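Practice makes puzzled: the robots that learn by changing their minds

Ask Réjean Vachon what his robots are bad at and he lights up. "Second thoughts," he says. "They pick a plan and they march straight through it, even when it has plainly gone wrong."

His answer is a training method called Diminura, built with colleagues at the Wijesinghe lab, and it is one of the most enjoyable ideas I have come across this year. A robot learning to tidy blocks normally copies finished demonstrations from start to end. Diminura chops those demonstrations up. At random moments the instruction changes, and the robot has to drop what it was doing and find a sensible route to the new goal from wherever its arm happens to be.

All of this goes on inside a simulator named Horow, where a dropped block costs nothing and a fresh table can be laid out in the blink of an eye. The team ran 2,693 practice episodes there before they let the method anywhere near real hardware. 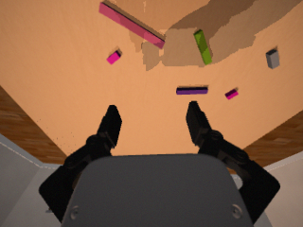

Vachon's favourite test is the late switch. The robot is told to fetch one block and, just as it closes in, it is told to fetch another. Old-style training tends to fall apart at this point, with the arm dithering between the two or grabbing the first one anyway. Take a layout with a thin purple bar lying in line with the open fingers and a small magenta block off to its right. The purple one is the easy prize. Ask for the lime-green bar farther up the table instead, and the arm has to leave that prize alone and set off again — a small thing for a toddler, a big one for a machine.

Across 262 late switches, the Diminura-trained robot ended up holding the right block 93 per cent of the time. What pleased me more was how it got there. Played back at full speed, the turns are smooth and oddly graceful, with hardly a pause between one errand and the next.

The real arm, an Arska bench model, had its first go in July. It managed 20 switches in a row before it fumbled one, and Vachon still grins when he talks about that afternoon. There is plenty left to do. Shiny objects confuse it, and so do instructions that change twice in quick succession. The team is working on the double switch now.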